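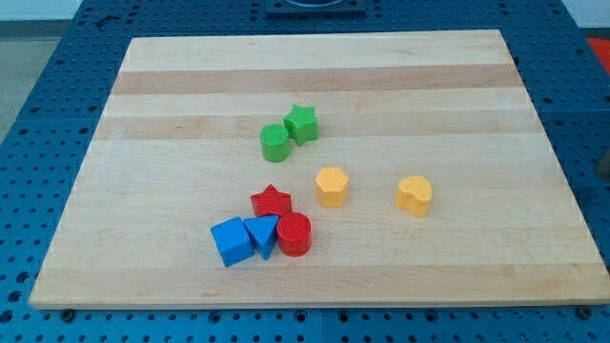
Tema: Celda de clasificación, tabla de arce sobre mesa perforada

gcori_taller
¡Por fin tengo la celda repetible! Mesa azul perforada, tabla de arce encima y ocho piezas de encaje: dos verdes, dos amarillas, dos rojas, dos azules. Lo que me tiene loca es el grupo apretado, con el cubo, el triángulo y el cilindro rojo en fila. Las sueltas salen de maravilla, pero en ese montoncito la pinza Skistard empuja a la vecina. ¿Abro menos los dedos o cambio el orden?

w.arboleda
Qué gusto ver una celda tan limpia. Yo cambiaría el orden: primero el corazón amarillo, que está aislado, y el grupo al final, entrando desde el lado libre. Y revisa la holgura de los dedos. Los míos son de 2018 y tenían casi 2 mm de juego.

Llanos_G
No coincido con Wilmer. Antes de tocar el programa, recalibra la altura. Esa tabla es madera maciza y se mueve con la humedad – en febrero la mía se alabeó lo justo para volverme loco.

w.arboleda
Gilberto, si fuera la altura fallarían también las sueltas.

Llanos_G
No siempre, con las sueltas tienes margen de sobra. Yo palpo siete puntos de la tabla cada mañana y listo.

qusai_sh
¿Y los pernos que asoman delante de la tabla? Si solo topan el borde, por detrás puede deslizarse. Yo le puse topes Fisteck en los cuatro lados y adiós problema.

gcori_taller
¡Gracias a todos! Palpé la tabla: plana. Pero el dedo izquierdo bailaba, lo apreté y ya llevo 703 ciclos, con un par de empujones nada más. Esta noche pruebo el orden de Wilmer y mañana pido los topes.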